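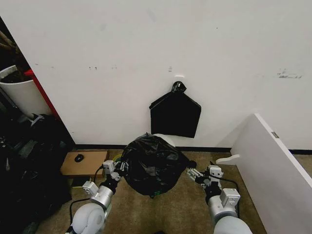
Segundo um dos inquilinos do segundo piso, o problema do lixo no prédio nunca foi a distância até aos contentores, foi não saber quem devia levar o saco quando ele já estava cheio. O comentário apareceu na primeira reunião com os moradores e orientou boa parte das perguntas que fizemos depois.

Figura 3. Saco cheio sobre um balde branco e saco pendurado num gancho, junto à parede.

4.2 Acumulação e responsabilidade nos espaços partilhados

Nesta secção tratamos o intervalo entre o enchimento do saco e a sua saída do edifício, que chamamos de tempo de permanência. Na literatura sobre resíduos domésticos, este intervalo costuma ser tratado como um valor fixo, ligado ao calendário de recolha do município. Os dados de Osov mostram uma situação mais variada. Nos 35 apartamentos partilhados que participaram no estudo, o calendário era igual para todos, mas o tempo de permanência mudava muito de uma casa para outra.

Os moradores preencheram um diário simples durante o mês de agosto. Em cada registo anotavam a hora em que o saco foi considerado cheio, a hora em que foi levado e, se quisessem, uma observação livre. Recebemos 900 registos válidos. Os registos sem hora de saída não foram considerados na análise, mas as observações livres deles foram lidas e codificadas junto com as outras.

O primeiro resultado diz respeito à palavra "cheio". Para alguns moradores, o saco está cheio quando já não é possível fechá-lo com um nó; para outros, quando o conteúdo chega à borda do balde. Esta diferença parece pequena, porém tem consequência na convivência. Em 12 apartamentos encontrámos as duas definições na mesma casa, e foi nesses que as observações livres falaram com mais frequência de conflito ou de cansaço.

O segundo resultado refere-se à reposição. Levar o saco e colocar um novo são, para quem responde, duas tarefas diferentes, e a segunda é muitas vezes esquecida. Onde os sacos novos ficavam guardados longe do balde, por exemplo dentro de um armário da cozinha, a reposição demorava mais. Onde ficavam à vista, cerca de 43 por cento das saídas eram seguidas de reposição imediata. Não podemos afirmar que a posição dos sacos é a causa, pois as casas que os deixam à vista podem ser também as casas mais organizadas em geral.

Comparámos estes valores com os do bairro de Lekota, onde existe uma escala escrita de tarefas, promovida pelo projeto Kurnico. A escala reduziu o número de observações sobre conflito, mas não encurtou o tempo de permanência de maneira clara. Alguns moradores de Lekota escreveram que esperavam pelo seu dia mesmo com o saco já fechado à porta. A regra, neste caso, autoriza a espera.

A questão do cheiro, que era central no estudo anterior em Plindurard, apareceu pouco nos nossos diários. Supomos que a separação dos restos de comida, obrigatória em Osov, explica uma parte desta diferença. Na secção 4.3 voltamos a este ponto com os dados dos resíduos orgânicos.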